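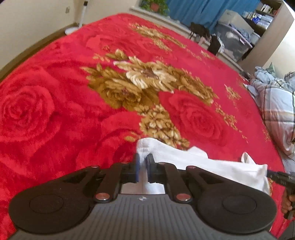

White cloth on a red plush blanket.

3 comments | 40 shares

Getting a ground floor ready for heavy rain

Most of this takes an evening, and it is easier done before the warning comes than after. We are at the low end of Skernham, where the road drains fill quickly in December.

Clear the gutters first. Scoop the leaves out by hand into a bucket, then run a hose along to the downpipe. If the water backs up, the blockage is in the pipe and you will need rods.

Lift the drain cover by the back door and take out whatever has settled in the trap. Put the cover back the right way up.

Fill sandbags only halfway. A full one will not mould to the step. Lay them like bricks, with plastic sheeting underneath and up the door, and tread each row down.

Indoors, roll up rugs and carry them upstairs. Take the bottom drawers out of chests. Stand table legs in old saucepans or on bricks. Move extension leads off the floor, and know where the main switch is before you need it in the dark.

Keep old towels and sheets in one bag by the stairs, along with a torch, rubber gloves and a roll of strong bin liners.
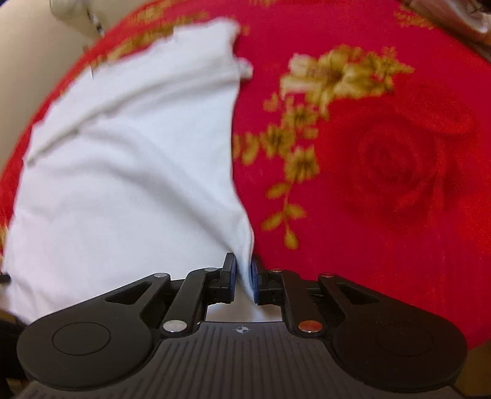 Dwayne Baptiste wrote that sandbags did little for him in Braltby, as the water came up through the downstairs toilet. He now ties a small bag of sand inside a bin liner and pushes it into the bowl, lid down, with something heavy on top.

I have added that to my own list. Do the same with the shower tray, and put the plugs in the sinks and bath.

Share | 200 views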